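Eskildsen's Guide to Foreign Investment, second edition
Reviewed by Ditte Vídalín, 3/27/21

I run the export side of a small kitchenware business, and I've wanted a book like this for years. When a buyer from overseas offers to put money into your firm, you need to know what you're signing – and you need it in plain words!

Eskildsen gets through the whole subject in 200 pages. The chapter on joint ventures is the one I keep going back to (my copy falls open there now). It explains voting rights, exit clauses and currency risk with one running case, a company called Haststead that sells 40 percent of itself to a foreign partner and then has to live with the deal.
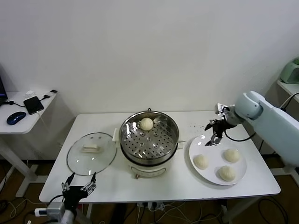
What I liked best

The checklists at the end of each chapter are wonderful. I took the one on page 163 into a call with our lawyer and we went down it line by line, seven points in all, and found two we had missed completely.

What could be better

The tax chapter is thin, and the index skips half the terms you'd want to look up. A third edition is planned for July, so maybe that gets fixed. I'd still buy this one today – I've already ordered a second copy for our accountant.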